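Sorting the household rubbish without a fuss

Last updated 9 August 2019

Most kitchens end up with one bin that takes everything, because one bin is what fits under the sink. You can run a tidy recycling routine from that starting point without buying a cabinet full of pull-out drawers. The notes below are for an ordinary house or flat with a kerbside collection. Councils differ, so check the list on your own council's website before you follow any of it to the letter.

Where to put the bins

Keep the general rubbish under the sink and put the recycling somewhere you pass on the way to the outside bin. In our place that is the laundry door. If the recycling is further away than the general bin, it loses every time.

You don't need matching bins. An old washing basket, a nappy bucket with the lid gone or a cardboard box will all do the job. Open containers work better than lidded ones for dry recycling, as you can drop things in with your hands full. Save the lids for food scraps.

Bedrooms and studies are where a lot of clean cardboard and paper goes into the wrong bin. Put a second container in there and empty it into the main one when it fills up. 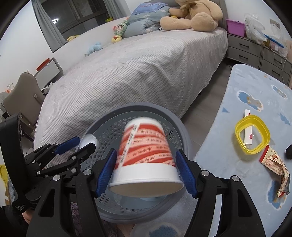 Cups are the item people get wrong most often. A disposable coffee cup usually has a thin plastic lining, and many councils won't take it with paper for that reason. Some will, and some cafes have their own drop-off tubes. A paper cup with red stripes and printing on the side, the sort you'd buy in a sleeve for a birthday party, may be lined as well, and the pattern on the outside tells you nothing about it. Tear one down the seam and look at the torn edge. If a clear film stretches away from the paper, it's lined and goes in general rubbish unless your council says otherwise. Plastic lids are a separate question, so take them off first.

Rinsing

A quick swish in the leftover washing-up water is enough. Labels can stay on. Jars of peanut butter or Vegemite are the exception to the quick swish: scrape them out, put in a spoonful of warm water, screw the lid on, shake, and tip it out. Leave them to drain upside down on the dish rack overnight.

Don't put anything through the dishwasher just to recycle it.

Milk cartons and long-life juice cartons should be rinsed and squashed. Check whether yours are accepted, particularly the long-life kind with a foil layer. Our old council took them and the one we have now doesn't.

Soft plastics

The scrunch test is the usual guide. If you can scrunch the plastic into a ball in your hand, treat it as soft plastic and keep it out of the kerbside recycling. Bread bags, frozen pea bags, the outer wrap from toilet rolls and the film off a slab of drinks all count. They wrap around the sorting machinery and stop it.

Foil-look chip packets are plastic with a metal coating. They spring back when scrunched, where real kitchen foil stays in a ball. Save up the real foil until you have a lump the size of a cricket ball, then put it in with the cans.

Never bag your recycling. Tip it loose into the bin and use the bag again.
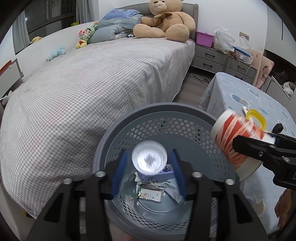 If you keep soft plastics for a drop-off point, hang one bag on the back of the pantry door and push the others into it. Shake the crumbs out first or you will have ants by the end of the week. The bag holds far more than you'd expect if you press the air out as you go.

Cardboard and paper

Flatten boxes as soon as they are empty. A box that goes into the basket whole takes up the room of a dozen flat ones, and someone will then fill it with something else. Cut packing tape along the join with a butter knife and the rest folds down.

Receipts on shiny thermal paper go in the general rubbish. So do used paper towels and tissues, unless you have a compost or green bin that accepts them. Pizza boxes are fine where the lid is clean, so tear the box in half and recycle the good side.

Shredded paper is a nuisance in a kerbside truck and blows down the street. Use it in the compost or under the chooks.

Food scraps

We bought a 9 litre Dutum caddy with a clip lid and have been happy with it. Line it with a sheet of newspaper folded into a cup shape. Empty it every second day in summer and wash it out with hot water and a splash of white vinegar. If the smell hangs on, sprinkle bicarb in the bottom and leave it for 15 minutes before rinsing.

Prawn shells, fish skin and meat trimmings can go in a container in the freezer until bin night. Write BIN on the lid.

Washing the bins

Baskets and tubs used for dry recycling still get sticky in the corners. Take them outside once a month, hose them down and stand them upside down in the sun. For a mark that won't shift, make a paste of bicarb and water and rub it in with an old dish brush. Don't leave a plastic basket out for weeks, as the sun makes it brittle and the handles go first.

For the big wheelie bin, pour in a bucket of hot soapy water straight after collection, scrub with a long-handled broom and tip it on the lawn, well away from the stormwater drain.

What not to put in any of them

Batteries, gas canisters, paint, light globes and old phones need a proper drop-off. Keep a jar with a lid for batteries, and put sticky tape over the ends of the lithium ones and the square nine-volt ones. The Riledgate transfer station takes all of these at the front counter, and also takes clean polystyrene, but it shuts over the long weekend in June.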